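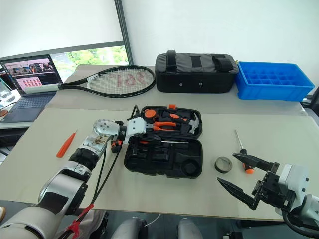
Left hand in over the tool case, gripper waiting open on the other side.

17 February 2019
Hitano trial, week 2

Long session today, so I'm writing it up while I still remember which grumbles were mine and which were Nidia's. The plan was to leave the blocks and bins from the Hitano starter exercises alone for once and go to something we'd really want help with, so out came the orange and black tool case. I have a soft spot for that case. It has been in every shop I've worked in with Nidia, and nothing in it has ever gone back quite where the moulding wants it to go.

Setup first. Warm-up and homing took 40 minutes from switching on at the wall, and that includes me redoing the table height after I leaned on the wrong key. The Hitano guide calls this a coffee-length job. It depends how you take your coffee, I suppose, but I'd like Barker to tell us whether the long pause after the second homing move is normal or whether ours is being shy.

The left hand is still my favourite part of the kit. Coming down over the case it moves slowly and politely, and the fingers can go in between things without the whole hand having to follow. For the small drivers I wouldn't want anything else. The trouble is the wrist, which is bulky compared with the fingers, and if you come in from the back of the case you have to think about the raised lid compartment the whole way down. Nidia found that bringing the elbow out wide gives a much better approach — she has saved that pose as "teapot" and I've stopped arguing about the name.

The right gripper is plainer and I've warmed to it a good deal. Two fingers, open or shut, and you always know what it's going to do. We left the tape and an upright screwdriver beside the case as reach targets, and the rest of the table stuff (racquet, padded bag, blue compartment tray) stayed along the far side, well back. I'd meant to use the blue tray for a sorting run and we simply ran out of afternoon. Next time.

Most of the session went on the hammer. Nidia drove and I kept the log, and we put down 58 approaches before we called it. I won't copy them all in here, they're in the shared folder under "case, hammer" with her comments. The short version is that the steel head is a miserable thing to hold on to, all curves and shine, and the rubbery handle is much kinder if you can get a finger down beside it. The recess is snug, though, so you're always choosing between a good grip and a good way in. I'd love to try a narrower set of fingertips. Barker lists a slim pair as an extra at 300 dollars, and before I ask Zübeyde for the money I want to know if they'll lend us some.

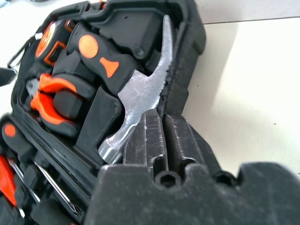
Wrist camera, fingers close in by the hammer head. Pliers and tape measure further up the case.

The wrist camera deserves its own paragraph, as I was rude about it last week and I'd like to take some of that back. With the overhead view alone, black tools in a black insert are a guessing game. From the wrist you get the walls of each pocket, the grooves the screwdriver shafts sit in, even the scratches on the hammer, and Nidia's approaches were noticeably calmer once she'd moved that window to the big spot on her screen. What I still don't like is how much of the view the gripper body takes up when you're working close. You get used to steering by the fingertips, but a new person will find it odd, and Chung (the shop, not the software) will be putting new people on this in July if we go ahead.

Also in its favour: the shine off the steel didn't wash out the picture as I'd feared. We had the blind most of the way down. I'd like to repeat it with the blind right up before I say anything generous to Barker in writing.

For whoever picks this up:

Don't use the Rurnside preset for the case. It was made for flat trays and it comes in too low over the front.

Teapot pose is saved for the left arm only. Nidia will mirror it when she has a minute.

Check the strap on the left arm cables before you start. I like it a bit looser than Nidia does and we should settle on one.

Questions for the call with Barker: the homing pause, loan of the slim fingertips, and whether the support plan covers both arms or gets charged for each. Zübeyde asked me that last one twice and I had no answer for her either time.

My feeling so far is that I'd keep the camera and the left hand tomorrow, and I'd want another go with different tips before deciding on the gripper. Nidia would keep the lot. Pliers next session, and then the tape measure if we get that far.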